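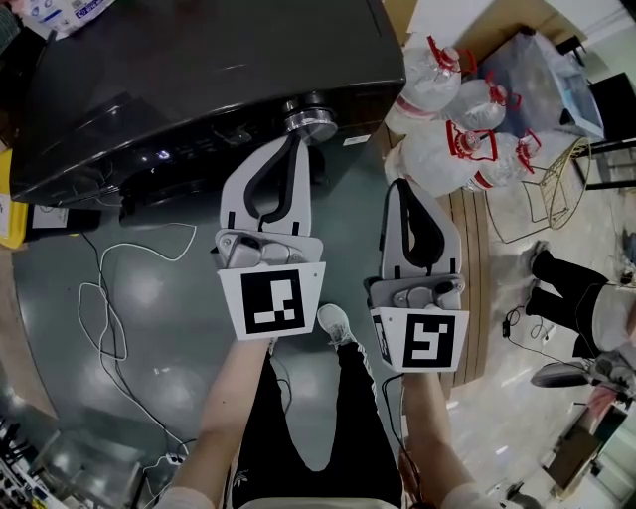
Three weeks' loan is plenty to make up your mind, according to the Givora rep, and if the grippers don't suit us we can post the lot back and pay nothing but the carriage. Well, we'll see! I had that email open on my phone most of the morning, because I keep changing my mind.

2023-03-04

Second day with the Givora kit. It's a pair of hand-held grippers, one for each hand, and the idea is that you do the job yourself while it records how you did it, and later on the robot arm learns from that. I like them more than I thought I would. The white fingers are curved with black rubber on the inside, and they give a bit when you squeeze – much kinder than the hard pincers we had from Batari in January, which I hated from the first hour.

My wrists are another matter. By tea time I could feel it right up to the elbow, and I'd only got to 30 recordings out of the 200 I promised Bernstead. The cable down my right arm bothers me too (I've asked if there's a shorter one, no answer yet). And the marker plates have to stay where the camera can see them, so you can't just let your hands drop when you get tired, you've got to keep thinking about it.

Price is £1226 for the pair, with the software for a year. Not cheap, but Nazarenko wanted more than that for one hand and wouldn't lend us anything.

Must tidy up those white cables on the floor tomorrow. And ring Bernstead about the deadline, which I've been putting off. Beans on toast, bath, bed.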